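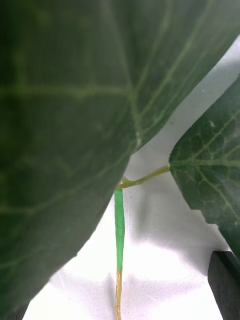 December, notebook, late afternoon. Batch export for the Gresmont catalog, second try. The color profile got stripped somewhere between the layered file and the web copies, so every green in the set went the shade of canned peas. A deep forest green leaf with yellow-green veins is a decent test for this: if the veins and the blade slide toward each other, the profile is gone, and no amount of squinting will bring it back. Ran the export again with "embed profile" ticked. It was unticked before. I have no memory of unticking it, and I was the only one logged in.

Settings, so I stop guessing: sRGB, quality 82, long side set by the template, sharpening off. Quality 100 made files three times the weight and I couldn't tell them apart at arm's length.

Total in the folder: 152 files. The script did 8 of them and stopped with a message that said "Done." Cause was a slash in a layer name. Renamed the layer, ran it again, went for coffee, came back to a full folder and a warning about disk space.

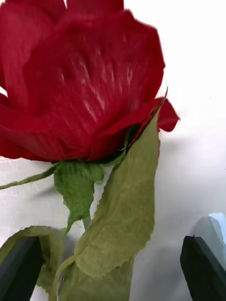 Hämäläinen
Retouching and prepress, Flatetside workshop

Reds next. Deep crimson is where our proof printer gives up, and the soft proof says so in advance if you remember to turn it on. With gamut warning showing, a red petal can go mostly gray on screen, fine ridges and all. Pulled saturation down with a masked adjustment layer, almost 20 points, then put a little back in the midtones. Do it on a mask. Last month I did it on the whole file and everybody's skin went the color of putty.

Nolleck plug-in: still crashes if the history panel is open. Close the panel first. Their release notes call this version "more stable," and I suppose it does crash at the same spot every time.

To do:
Check the sRGB copies on the old monitor by the door.
Rename the action set. "New new final" is mine, sorry.
Move the layered files off the scratch disk before the next batch.
Ask Gresmont if they want the white borders kept. The order form says both yes and no.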